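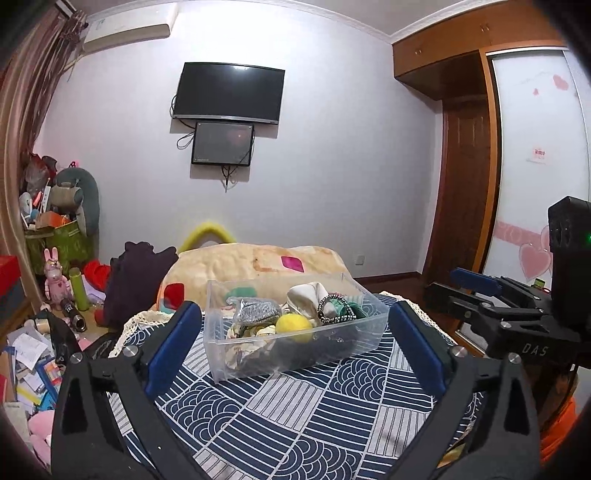

A mixed box is the subject of this session, and I ask you to read these notes before you come. By a mixed box I mean any container in which things of different families are living together without a plan. Most homes have at least one, and it is often the first container a client will bring to us, because it feels small enough to begin with. The clear plastic bin on the bed is a good example. Through the wall we can already see a yellow ball, a silver crinkled pouch, a bundle of cream fabric and something knitted in green. These four do not belong to one family, and if you ask a client for the name of such a box, you will usually hear the word "things". When the name of a box is "things", the box has to be opened.

Virton Evening Courses > Tistora Programme > Home and Household > Session 12: The Mixed Box

HANDOUT FOR SESSION 12
Tutor: Rhodri Prosser
Room: Bhattacharjee Room, Bradomgate building, first floor. Messages for the tutor on extension 3636.

1. Words we use

Family: a group of objects which are used at the same moment or by the same person. A scarf and gloves are one family, even if they are made from different materials. Two balls can be of different families when one is for the dog.

Guest: an object which is in the box but has its home in another place.

Orphan: an object for which the client cannot name any home. Please do not say this word in front of the client. Last year a lady in our October group was a little hurt by it, and since then I say "still to be placed".

Floor of the box: the lowest layer. It is normally older than the rest, but not always, so do not tell the client how old it is. Ask.

2. Where to work

The bed is the surface I recommend for a first box. It has a comfortable height for most people, it is soft if something falls, and it gives a natural limit to the work, as the client will want to sleep in it the same evening. The table is better for papers and for very small parts such as screws and buttons, which disappear in a blanket.

Before you put anything on a bed, make sure that the cover is one the client does not mind using for this. Lay an old sheet on top if you are in doubt. A cover with a strong pattern is pleasant to look at, but dark and small objects are difficult to find on it. In this case a plain light sheet is again the answer.

Clothes which are lying on the bed already should be moved to a chair first. If they stay, they will become mixed with the clothes from the box, and you will have the same jumper in your hand three times.

3. The order of the work

(a) Look before you touch. Give this one full minute. With a clear box you look from all the sides, and with a closed box you look from above only.

(b) Write down which families you expect. A short list is enough.

(c) Take out the large soft items. They hold the small ones in their folds, so lift them slowly and with two hands, and shake them over the bed, never over the floor.

(d) Take out the hard items and lay them in one row.

(e) Empty the floor of the box on the sheet. Do not search inside with your fingers, there can be pins.

(f) Wipe the box and let it dry completely.

(g) Put back one family only.

Many students want to do (g) at the same time as (c). I understand it very well, but then the old order comes back by itself.

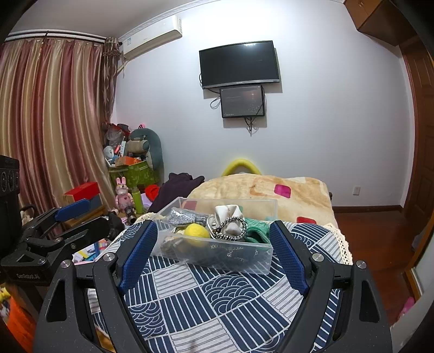 Clear boxes have one advantage and one weakness, and you should be able to explain both to a client. The advantage is that the contents can be checked without lifting a lid. The weakness is that we see only what is touching the wall. The same kind of box shows it nicely: the ball, the grey knit and the green knit can be named from outside, while at the bottom there are darker items which I would not dare to name. For your list under (b), write such items as "dark, not known" and leave a free line next to them. It is a more useful note than a guess.

4. Soft things and round things

Knitted pieces should be folded flat and kept with other knitted pieces. If they share a box with anything that has hooks, beads or a zip, the loops of wool will be caught sooner or later. Long narrow things, for example cords and belts, are to be rolled and closed with a soft tie.

Balls are a small problem in every system. They do not stack, and they always travel to the lowest corner of a shelf. I keep them in a drawstring bag on a hook, but an open basket is also correct.

5. Home task

Choose one mixed box in your own home. It should not be larger than you can carry alone. Follow the steps (a) to (g) and write a report of not more than 1000 words. Please include:

- your list from step (b), without corrections
- the list of what you really found
- the guests, and the rooms to which they went back
- one object which was difficult to place, and how you decided

I do not give marks for a beautiful result. I read the two lists side by side, and I am looking for what you write about the difference between them.

Further reading: course folder, page 39, "Labels for boxes which change their contents". Bring the folder with you, as well as a pencil and a plain light cloth the size of a pillowcase or larger.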